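Okay, two months with the Wultska two-arm kit. Long thread, get a snack.

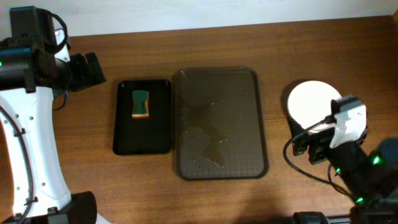

Sponge, wet tray, plate. My dinner table has a new job.

1/ Quick background for new folks. I ordered the Wultska bench kit in November because I wanted a pair of small arms I could bolt down at home and teach chores to. I paid for it myself, full price, $1,046 plus shipping. Nobody at the company knows I'm posting this.

2/ What you get: 2 arms, grippers, clamps, power bricks, a bag of screws and a printed booklet that stops being useful at page four. The software is a download called Kusard. It runs on my old desktop fine, but my laptop hated it.

3/ Putting it together took me a whole Saturday and part of Sunday. The wrist joints are fussy! If a horn goes on one notch off, the arm thinks it's pointing somewhere else and you get to take it all apart again. Ask me how I know.

4/ The chore I picked is wiping a tray. Grab the sponge off the black tray, wipe the drops off the big brown one, put the sponge back. Sounds easy, right? Ha.

5/ Picking up the sponge was the quick part. It's squishy, so the fingers can be a little off and still get a decent hold. The plate is way harder. It's thin at the rim and it loves to slide.

6/ The wiping is where I lost my evenings. I recorded 122 practice runs, me driving the arms by hand, before it started doing anything I'd call wiping. Before that it was more like petting the tray.

7/ Also, see-through brown plastic with water on it? Tough stuff. The drops shine, the wood shows through, and I think the software gets mixed up about where the tray stops. I tried a plain solid tray for one night and it did better right away. I went back to the brown one out of pure stubbornness.

8/ Things I like: it's quiet, the joints move smoothly, and the little green lights on the arms are easy to spot from the kitchen. Spare parts are cheap too. I stripped a gear in week three and the new one came in four days.

9/ Things I don't like: cables. Cables everywhere. They loop out past the grippers and I'm always scared one is going to drag through the water. I've ordered some clips from Hasus but they're not here yet, so for now I just watch it like a hawk.

10/ A few of you asked how it stacks up against the Bravo kit. I've only used Julián Vidal's, for one afternoon at his place, so take this lightly. Bravo felt stronger and the booklet was a lot better. It also took up most of his desk. For small stuff on a table I'd still pick mine.

11/ Would I tell you to buy it? If you like tinkering and you've got $1,000 and change you won't miss, yeah. If you want clean dishes, buy a dish brush.

12/ Next up is getting both arms to work together, one holding the tray still while the other wipes. I've tried it twice - both times the arms bumped elbows and I hit the stop button. Will post when I have something worth showing.

13/ Oh, and for whoever asked about the sponge: regular kitchen kind, green scrubby side up. Drop your other questions below and I'll get to them after work tomorrow.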